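**Speaker notes – Caring for Winter Outerwear, session 2**
Presenter: Flurina Rüegg, Skutau Housing Services

Welcome the group and confirm that everyone has the storage handout.

- Jackets are to be put away clean. Residents should check the care label before washing.
- Empty every pocket, then close the zippers.
- Lay the jacket on a bed and smooth the quilting by hand from the collar down.
- Fold the sleeves in and roll the jacket without force. Long compression flattens the filling.
- Storage bags go to the Jerkum building, room 2717, by the end of the month. Jackets are returned in October.

Pause on the next slide for almost 3 minutes and let the group discuss the pocket and pulls.
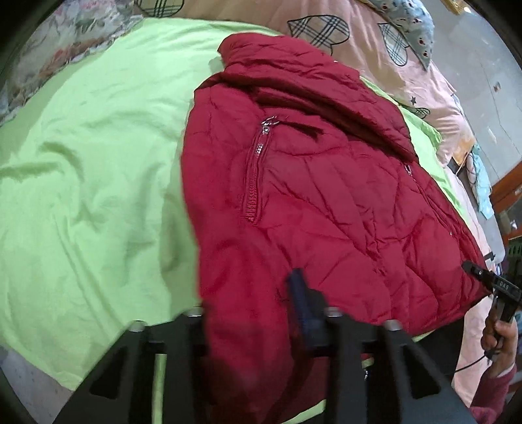 May a puffer jacket be stored on a hanger?

A wide hanger is acceptable for a season, provided the closet is dry and the jacket is not pressed between heavy coats.

Collect the sign-up sheets before the break.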